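Robot Cells: Setup and Upkeep
Handout 7: Setting up the block cell in simulation before working on the real one
Prepared by Lanying Zeng. Lab demonstrator: Sihan Tan.

Read this before the January lab. Bring your notes from Handout 6, especially the joint limit table.

1. What the cell is

The Castura cell has one Franka arm bolted behind a white table, plus a set of coloured blocks. We keep a simulated copy of it in a project called Hendo. Every change to the real cell is made in Hendo first. If the change passes there, it goes into the log and is then made on the hardware.

2. Loading the cell

Start Hendo and open the cell file. Wait until the joint readout stops changing. Loading takes up to 20 seconds on the lab machines.

Check the base position first. The distance from the base axis to the centre of the table is 700 mm in both the real cell and the model. If your model shows anything else, you have an old copy of the file. Delete it and take the current one from the Cisley folder.

Then check the tool. The tool offset is measured from the flange face to the fingertips and is 154 mm for the hand we use. An offset left at zero is the most common fault in student files. The arm will still move and the paths will look sensible, but the fingers will be driven down into whatever is under them.

3. Placing the blocks

The large box acts as a raised stand. It is fixed in the model and must not be given a mass. The small cubes are free bodies. Place each one a millimetre above its surface and let it settle for a second or so of simulated time before you record its position. A cube that keeps creeping after that usually has its friction set too low.

4. Checking the reach over the stand

Move the arm to the named pose "over stand" at a tenth of full speed. Pause the simulation and set the view so that you can see the end of the arm and the top of the stand together.
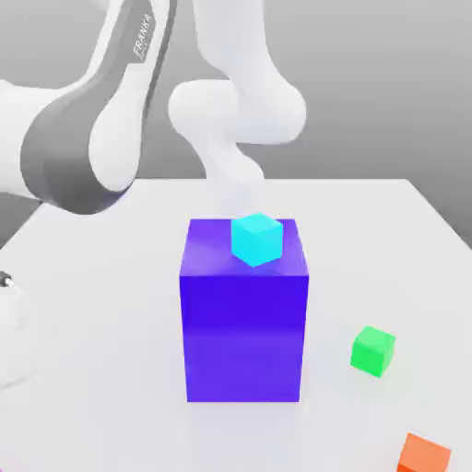 Figure 1. Reach check in simulation. The end of the arm points down above the blue stand, with the cyan cube on top of the stand and the green cube on the table to the right.

It is hard to judge the gap between tool and cube from a single view when the hand is pale against a pale table. Turn the view a quarter turn and look again from the side, then read the clearance from the distance tool. Write down the reading, not your estimate.

Repeat the check for the cubes on the table. Watch joint 4 in particular. When the arm reaches in close to its own base, that joint folds towards its limit and the controller will stop with a limit fault.

5. Carrying the setup over to the hardware

Export the poses and load them on the Yao controller. Run them with the enabling switch held and no blocks on the table. Compare the joint angles at each pose with those from Hendo. A difference of more than half a degree on any joint should be reported to Sihan Tan before you go further. Do not correct it by editing the pose.

6. Regular upkeep

Before each session: wipe the table, check the base bolts by hand, look along the cables for rubbing.
Once a month: torque the base bolts, clean the finger pads, repeat the full reach check.
After any collision: stop, log the time and the pose, and measure the tool offset again.

For the lab report, hand in your clearance readings, the joint comparison from section 5 and the name of the cell file you used.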